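Prirgate Releases Good Practice Guide for Testing Robot Arms in Simulation

Guide sets out how simulated trials should be recorded before a tabletop arm is cleared for work near people

Prirgate today released a good practice guide for companies and labs that test robot arms in simulation before running the same tasks on real equipment. The guide is free to download and takes effect for Prirgate member sites in February.

The guide covers tabletop and low-platform arms fitted with a two-sided gripper. It was drafted over two review rounds with input from Zenov, a maker of simulation software, and Thibodeau, which integrates arms for small packaging plants. During the review, the working group looked at 3,504 simulated trial records sent in by 40 sites. Of those, 1,149 did not state the height of the gripper above the work surface at the start of the task.

"Two sites can run what they both call the same pick-up test and have very different setups," said Huguette Ouellet, who chaired the working group. "If the record doesn't say where the base was mounted or what was under the gripper, the next person can't repeat it."

Room and mounting conditions

Under the guide, each simulated room must be saved with the trial record, including walls, doors, floor surface and any furniture the arm could reach. The base mounting has to be modeled as a solid object with its own edges. Small items standing close together, such as a row of cups, must be listed one by one, with their positions measured from the base.

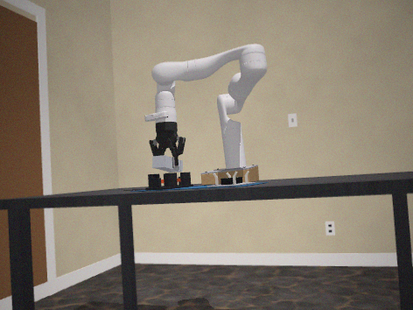

Approach and grasp

The guide asks operators to log the approach and the grasp as separate stages. The approach ends when the fingers are directly over the object. A trial may be counted as a grasp only when the record shows contact on both sides, and a still view of the gripper over a tray or block is not enough on its own.

Shadows get their own section. Sites that use camera input must run each task with shadows turned on, including at least one run where the arm darkens part of the mat it is working over. Several reviewers reported that tasks tuned under flat lighting gave different results once the lighting was changed — a problem that often went unrecorded.
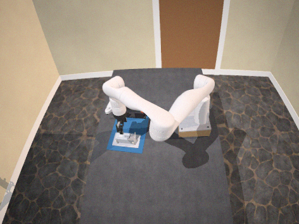 Floor coverings should also be varied between runs. A plain surface under the work area is accepted for a first pass, but a site must add at least one patterned floor before it submits results. Changes to color or texture are to be entered in the trial log in the same way as changes to the arm.

The guide does not replace a risk assessment on the real machine. Sites must still carry out speed, stop and clearance checks in person, and results from simulation cannot be used to shorten them.

"We wanted rules a small shop could follow without hiring anyone," said Dale Ross of Thibodeau. "Most of it comes down to writing down what you set up, and then writing it down again when you change it."

Clemen, a training provider, will offer a short course based on the guide. Member sites may keep using their current record forms until the February start date. Comments on the guide can be sent to the Prirgate standards desk and will be considered for the next edition.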